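Progress report to the Fonseca Fund, period ending February
Project: Cataloging the Garus collection of riding and harness books
Prepared by Mitali Barua

The Garus collection came to us with 3089 books and pamphlets on riding, driving, saddlery and stable care. All of them now have a shelf number. Full entries with author, publisher, edition and condition are finished for the harness and farriery sections. Racing is next.

Condition notes have taken longer than planned. Many of the books are former library copies with stamps, card pockets and taped jackets, and each of these has to be listed before a copy can be offered for sale. 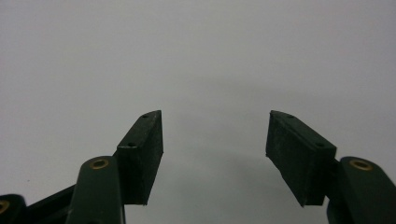 Will the duplicates be sold before the catalog is finished?
Duplicates are released section by section, once Parveen Mondal has compared the copies and picked the better one to keep. The first 300 are priced and will go to Rarnex on consignment.

Spending is within the grant. We bought archival boxes and jacket covers, and paid Firnon for the rebinding of 20 volumes with detached boards. Another 30 need smaller repairs that we can do in house. One early veterinary manual is missing two plates and will be kept as a reading copy.
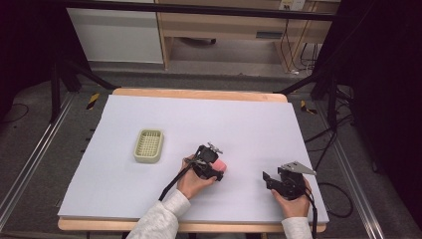 Small basket on a white foam board, with a gripper in each hand.

Still open: the foreign-language pamphlets, mostly German and French, which need a reader for the title pages. We have asked for quotes and will send the figure with the next report. We request no change to the payment schedule.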